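Pledeck Open Day
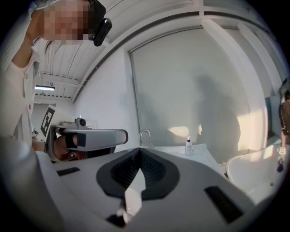

Two hand-held grippers at a sink, one of them seen from its own camera.

The Pledeck Open Day is a yearly public demonstration of robot training methods held in May in the town of Allard. It is run by Wetona, a small automation firm that occupies the upper floor of the former Lowther seed warehouse. The event is known locally for showing visitors almost everything about household robots except a household robot, a feature that has drawn comment every year and has not been changed.

Name

"Pledeck" was the working name of Wetona's first product, a cart meant to clear tables in cafeterias. The cart was dropped after its second trial, but the name had already been painted on the stairwell, and the firm kept it for the open day. Signs in the town still spell it three different ways.

Background

Wetona collects recordings of people doing chores with hand-held grippers. A person squeezes the handle to open and close the fingers, and a small camera on top of the tool records what the fingers are up to. The recordings are then used to train robot arms, which are supposed to pick up the habit of wiping a counter or putting a cup back where it came from. Some sessions add a camera worn on the head, so that the software also gets a view of what the person was looking at, including the clock.

The open day began when the town asked the firm to explain what it did. Şengül Kahraman, who runs the recording sessions, offered to give a talk with slides. The projector failed, and she had the audience try the grippers at the sink instead. The talk has not been rescheduled.

Format

Doors open at 9 a.m. Visitors climb the stairs, sign a form, and wait in a corridor lined with chairs of several heights. They are taken through in small groups, and each visit has the same parts: a short briefing, a demonstration by staff, and a turn with the tools.

The briefing is given by Fung-ping Cheng, an engineer at the firm. It covers how to hold the gripper, how to keep the printed marker cards in view of the cameras, and why a visitor should not wave at the lens. The marker cards carry blocky black-and-white patterns that help the software work out where each tool is in the room. Children tend to ask whether the patterns can be solved like a maze. Cheng's standard reply is that he has tried.

The sink demonstration

The best-attended part of the day takes place at a sink. Staff wear head cameras and work with a gripper in each hand, handling the sort of objects that collect beside a faucet. Bottles with pump tops are considered hard. They tip when pushed from the side, and pressing the pump with one tool while steadying the bottle with the other takes more patience than most visitors bring up the stairs.

Sinks were chosen because they are difficult for cameras as well as for hands. Glossy basins throw back light, clear plastic is hard to pick out, and shadows move across the windows whenever somebody walks past. A wide-angle camera on the gripper takes in the fingers, the counter and a good deal of the ceiling at once, at the price of bending every straight line in the building. Visitors who are shown the footage often ask whether the room is round.

Visitor trials

After the demonstration, guests may try the tools themselves. The usual task is to lift a sponge from the counter, place it in a tray, and put it back. It takes a bare hand no time at all. With a gripper it has been known to end friendships, especially in pairs where each person holds one tool.

Results are written on a whiteboard by the door. The record for the sponge task stands at 21 round trips in a single turn, set by a retired dentist who declined to be photographed with the sponge. Recordings from the visitor trials are kept only if the guest ticks the box on the form, and by Wetona's own account many of them are more useful as a lesson in what not to do. Kahraman has described this material as "rich in failure," and has asked for more of it.

Attendance

The first open day drew 303 people, a figure that included several who had come to look at the warehouse beams. Attendance across all years has since reached 3,978. The stairs remain the main limit on numbers, and a plan to move to the ground floor was set aside when it was found to have no sink.

Reception

Local opinion is mostly warm. The town newsletter has called the event "an honest look at the future of dishes," while a letter printed in the same issue complained that the writer had waited in line for most of the morning in order to wash up, something she could have done at home. Wetona framed the letter and hung it in the corridor.

Requests to see a finished robot are directed to a poster on the landing, which shows the original cafeteria cart. The cart itself is in storage at Lowther and is said to need a wheel.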